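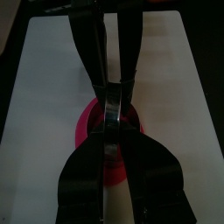
Oi-ling Chou | Visits & Days Out | August

Wrote most of this on the train home, so bear with me.

Got to the Oksanen ceramics works at ten past 9, already sweating. Open day, one day a year, free, but you have to book a slot and the slots go fast. Mine was 9:30. Line at the gate was long but moving. Paper wristband, map, little pot of clay to carry round with you (mine dried out in my bag, more on that never).

The place makes tableware. Plates mostly, bowls, a few mugs. Brick building by the canal, three floors, low ceilings, and the stairs are steep. There is a lift but you have to ask.

First stop, the clay room. Cold, nice after the street. Big mixers, not running, and a man with a hose washing down the floor while we stood there. Clay comes out of the machine in long fat logs and gets stacked under plastic. Smells like a riverbank. We got to slice one with a wire. Everybody wanted a second go.

Then up to the casting floor. Shelves and shelves of plaster molds, all numbered in pencil. They pour slip in, wait, tip it out, and what sticks to the walls is your jug. The woman doing it had a kitchen timer clipped to her apron and kept talking right through the beeps. Handles are made separately and stuck on with more slip. I asked how many fall off. "Fewer than when I started," she said.

Kilns next. This was the part I came for. Two of them, one cooling, one open and empty so you could lean in and look at the brick. Top temperature for the stoneware is 1370, Celsius. Our guide, Henrique Meireles, has been firing here for 13 years and still keeps the log by hand, in pencil, in a green book. He let us leaf through it. Lots of coffee rings. One page just says "door!!" and he wouldn't explain.

He was good, Henrique. Talked quick, didn't read off a card. Told us the glaze that goes on gray comes out blue and the one that goes on pink comes out a kind of brick red, and that new people always get them mixed up the first week. There were test tiles all along the wall on nails. I could have stayed an hour just with those. We had maybe ten minutes before the next group came up behind us.

Glazing was the busiest room and the worst for seeing anything. If you're short, get to the front early. They dip by hand for the small range, called Votley, and spray the rest. Votley is the speckled one you've probably seen in cafes.

Lunch. There was one food stall in the yard, cheese rolls and a lentil soup, and the line for it was longer then the one at the gate. Bring your own. Benches in the shade by the canal wall, all taken by noon, so I sat on a pallet.

Seconds shop after. This is why half the people come, lets be fair. Everything 50 percent off the normal seconds price, cash or card. I bought four soup bowls with a wobble and a butter dish with no lid. The big serving platters were gone before I got in there. A couple ahead of me had brought a suitcase with towels in it. Smart.

The talk at two was on the history of the site. Skipped it, had a train. A man on the platform said it ran long and the slides were good.

Bits and pieces if you're going next time:

Wear flat shoes, closed toes. They turned away someone in sandals at the kiln room door.
Book the first slot. By eleven it was packed.
Kids over eight only upstairs. There's a clay table in the yard for the little ones.
Toilets are in the yard, behind the shop, one set, slow.
Station is a 13 minute walk, all flat, follow the towpath and come up at the second bridge.

Bowls made it home. Butter dish has a chip but I think it had that already.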